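The second-hand arms came to Noelia Barrios in two crates, without manuals and with one power lead between them. She had booked a bench at Skoma, a shared workshop on the upper floor of a former print works, for what she expected to be a short job. By August the arms were bolted down and moving. Getting them to sort small household goods into bins took considerably longer.

The task is modest. Two arms face a white table with three plastic containers on it, and each arm has a two-finger gripper. Items are moved from one container to another, one at a time, without knocking over their neighbours. Upright items are the hard case. A gripper that arrives a few millimetres off will push a packet over instead of picking it up, and the next attempt then starts from a position the program does not expect.

Barrios writes the control software herself, under the name Trorkov. It holds a table of positions for each container and a separate closing width for each type of item. A first version used one width for everything. It dropped thin packets and dented cartons.
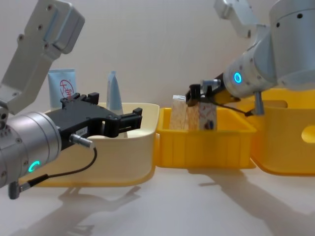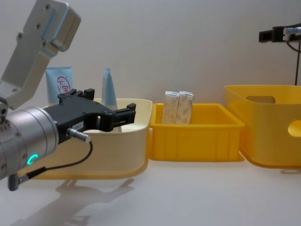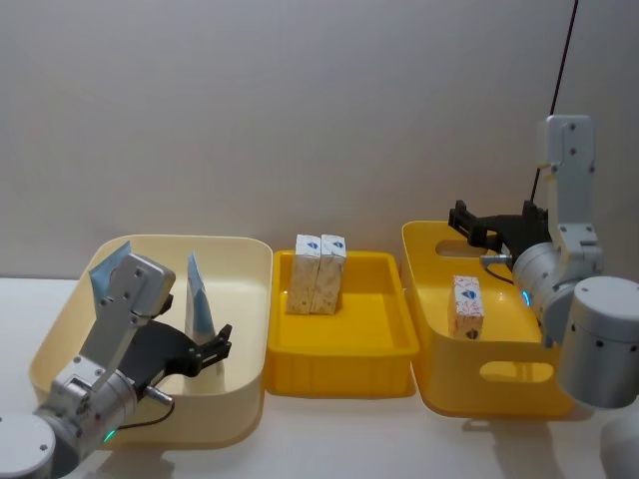 The bench at Skoma, with the two arms and the three containers used for sorting.

Cables were the next problem. A gripper lead must be long enough for the wrist to turn fully and short enough not to catch on a rim. Barrios cut the first set too short, then made a second with 30 mm of extra slack and clipped it along the link. One connector, a Hendriks part bought as surplus, worked loose under vibration and was replaced.

The containers stand close together to keep travel short, and this brings the arms near each other. Trorkov deals with it by locking: an arm must claim a container before entering the space over it, and the other waits. The method is slow — a full cycle can spend more time waiting than moving — but there has been no collision since it was added.

Her logbook for Wednesday, March 16, 2022 records 200 attempted transfers, of which 137 were completed without help. Most of the failures came in the last stage of the approach, when the fingers were already either side of the item. Lowering the speed for the final 100 mm helped. So did recalibrating the left arm, whose wrist had drifted.

The next change is a pair of softer finger pads, cast at the bench in a mould borrowed from Aslow, the model-making group downstairs. Barrios intends to repeat the same run with them fitted before altering anything in the software.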